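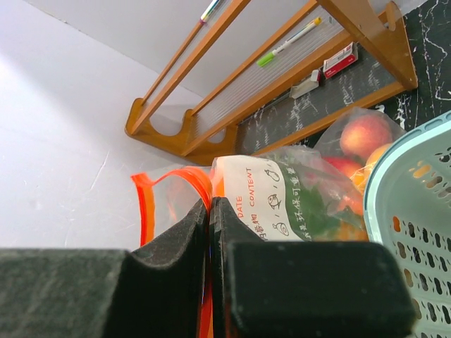

Photo: Kustirton Plotholders' News

BEANS, BEANS AND THE FREEZER

Quick one this month as it's all happening at once up there and I've got a bucket of runners by the back door that won't string themselves.

So. The glut. It came early, didn't it. June was dry, then all that rain, and now everybody's courgettes have gone mad together. I walked down the middle path last night and there were marrows on the bench again with a note saying PLEASE. I took one. Please don't leave any more on the bench, they go soft and the wasps find them. Use the crate by the top gate, it's in the shade till mid afternoon and people walking past do help themselves.

Several of you have asked about freezing, mostly beans, so what I do is below. Other people will tell you different.

Runners — pick them small. If you can feel the bean inside the pod it's one for the compost or for saving as seed. String, slice, into boiling water for 2 minutes, then straight into the coldest water you can manage. Then dry them. Properly, on a tea towel, longer than you think. Wet beans freeze in a lump and you'll be at them in January with a rolling pin. Spread on a tray in the freezer first if you've got room, bag them once they're hard. Flat bags stack better than fat ones. Squeeze the air out before you do the zip up, and write on the bag BEFORE you fill it, pen doesn't take once it's cold and damp. I've got three from last year marked "green".

French beans the same. Broad beans too if anyone still has any, mine finished weeks ago with blackfly all over the tops. Should of pinched them out sooner, my own fault.

Courgettes don't freeze well, sorry. Grated and squeezed out they're all right for soup or cake. Slices go to slime. One of the bottom-end plots swears by frying them first with a bit of garlic and freezing that. Have not tried it. Will report.

Tomatoes — whole, skins on, no faffing. Run them under the tap when you want them and the skin slides off. Good way of dealing with it when they ripen in dribs and drabs and there's never enough at one go for sauce. If you've got blight get them off the plant now, green ones and all. It's been seen at the Holtetti Lane end, both sides of the ditch. Leaves go in the council bin please, not your heap.

Plums need the stones out, halves on a tray, same as the beans. Blackberries ditto minus the stones obviously. The hedge behind the water tank is loaded, and the far side of it gets picked by hardly anybody. Long sleeves.

Herbs, chop and put in ice cube trays with a drop of water or oil. Parsley and chives come out fine, basil goes black but tastes OK in a sauce.

If your freezer's full (mine is) then it's chutney. Jars are in the hut, bottom two shelves, 90p a dozen in the tin. Lids seperate, have a rummage, not all of them fit. Vinegar is cheapest in the big bottles from Zusia on the high street, and they'll put one by if you ring first. Please bring jars BACK when you've done with them, washed, labels off. Soaking overnight shifts most labels. The ones that don't shift, a bit of cooking oil and leave it.

Other bits while I'm here

Seeds. Tazi climbing beans did well for everyone who had them from the spring swap, purple pods, go green in the pan, a bit of a shame but there you are. If you grew them leave some pods on one plant until they rattle and we'll have plenty to share out again next year. Don't save seed from squashes if your neighbour grew squashes as well, you'll get something odd.

Water. Pressure still poor at the bottom in the evenings. If you can water early, do. Cans first, hoses second, and nobody leaves a hose running while they go home for tea. You know who you are.

Plot 161 is vacant at last, half plot, decent soil, one very large rhubarb. It goes to the next name on the list. If you're on the list and have changed your phone number tell me, I've had 4 that don't ring this year.

Glut table is on Tuesday 11th August, top gate, from five until it's gone. Bring what you've got spare and take what you fancy. Carrier bags wanted, also egg boxes for the small stuff. No more than a couple of marrows each, I mean it. Anything left over goes round to the lunch club at Kustirton hall next morning, they have asked for beetroot and onions if possible and are all right for courgettes thankyou very much.

Shed key is back on its hook. Someone has my good trowel, red handle.

Chutney recipe next time if I can find it, it's on the back of an envelope somewhere.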